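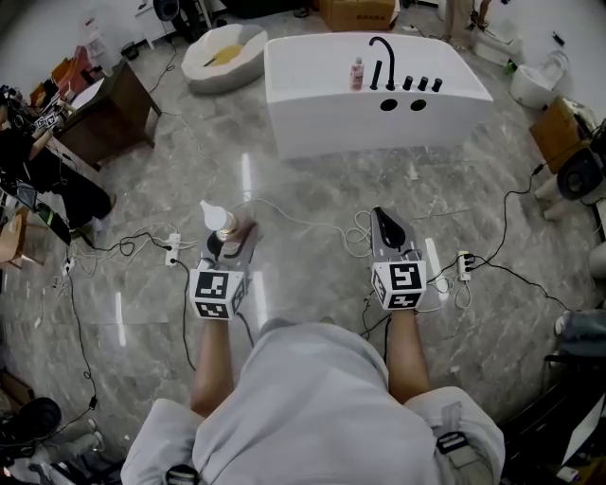

Canance dimmable globe bulbs, pack of 3: my bathroom finally looks good at night

I've been redoing our upstairs bathroom bit by bit since June, and the lighting was the part I kept putting off. The old bulbs were so blue that everyone looked seasick in the mirror. My sister-in-law Wulan swears by Canance, so I ordered a pack in warm white and wow, what a difference!

The light is soft and a little golden, close to what you get from a good table lamp. Skin looks like skin. I can put on makeup without scaring myself later in the car mirror (the old bulbs had me wearing way too much blush). And they dim properly, right down to a candle-ish glow that's perfect for a long soak. No buzzing either, at least with our Senditz dimmer, and that thing made our last set hum like a fridge.

Two gripes. There's a short delay at the switch, maybe half a second, and you do notice it at 3 in the morning. Also the box doesn't say whether they're okay in a fully closed fixture. I had to email and ask, and got an answer 2 days later (they are, up to 33 watts total per fixture).

I'm ordering another pack for the hallway. Five stars from me, minus a tiny bit for that box.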